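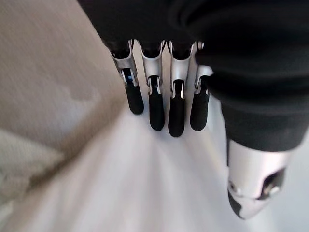 Four fingers and a thumb, as the wrist camera records them.

The unglamorous half of robot learning

Most arguments about household robots are arguments about models: how large, how trained, how well they carry over to a new room. Far less is written about where the examples come from, although the examples set the limit on everything that follows. My claim is a narrow one. Groups that collect demonstrations should spend less effort on the number they gather and more on what each one contains, and they should say in public how they chose.

I spent part of June reading collection notes from 2 projects, Zoselov and Ulloa, whose aims are close enough to compare. Both cover bedroom tasks. Both record from the wrist and from the head, with joint positions stored alongside. They differ in what they count as a usable episode, and that difference matters more than any of the hardware.

Zoselov keeps an episode if the end state is correct. A pillow must finish at the head of the bed, within a marked area, and how it got there is left to the operator. The rule is simple to apply and gives a high yield. It also lets through a great deal of accidental behaviour: a pillow dragged by one edge, or pushed with the back of the hand, or dropped and nudged into place. A model trained on such a set learns all of these, in whatever proportion the operators happened to supply them.

Ulloa applies a written protocol. The approach, the grasp and the release are each described, and an episode that departs from the description is moved to a separate store with a short note on the departure. The yield is lower, and operators find the work slower. In return, a later reader can tell which behaviour was intended.

I favour the second method, with one reservation. A strict protocol tends to remove recoveries. If a grasp slips and the operator tries again, the retry is among the most useful things the system could see, and it should be kept with a label. Ulloa's separate store makes this possible, but its contents were used in only 7 of the 17 training runs described in the notes. The rest were trained on clean episodes alone.

Cloth is where the question becomes hard to avoid. A rigid box has a small number of sensible grasps and its shape does not depend on them. A pillow takes a new shape each time it is held. Pinch it by a corner and the fabric gathers there while the weight hangs elsewhere, so the next few seconds of motion depend on details that no end-state check records. Two episodes with the same start and finish can be quite different pieces of evidence.

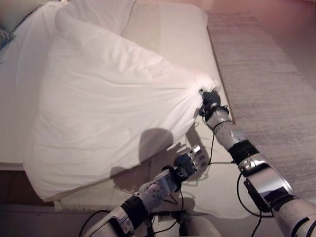

What the two views are for

The wrist camera and the head camera are often treated as spare copies of each other. They fail in different ways. The wrist view stays close to the fingers but blurs when the arm moves quickly, and it says little about where the rest of the object lies. The head view gives the layout of the bed, and then an arm or its shadow covers the part of the sheet one wanted to see. Dropping episodes in which either view is poor sounds like good hygiene. In practice it selects for slow motion and convenient lighting, and the resulting set describes a tidier task than the one the robot will be given.

Both views should be kept, along with a per-view quality mark, and the filtering left to whoever trains. Storage is cheap next to operator time.

The usual objection is that scale will absorb all this. With enough episodes, it is said, poor ones average out. That may hold for errors that are random. Operator habits are systematic: one person always starts from the near corner, another always lifts too high, and more hours from the same people add more of the same. Parkeck's Jusulum format at least reserves a field for an anonymous operator code. In the releases I have read, it is usually blank.

I would ask for a short statement with every release, giving the acceptance rule, the share of episodes rejected, and what became of them – a page would do. At present a reader has to write to the authors, and the answer often depends on who ran the sessions that month.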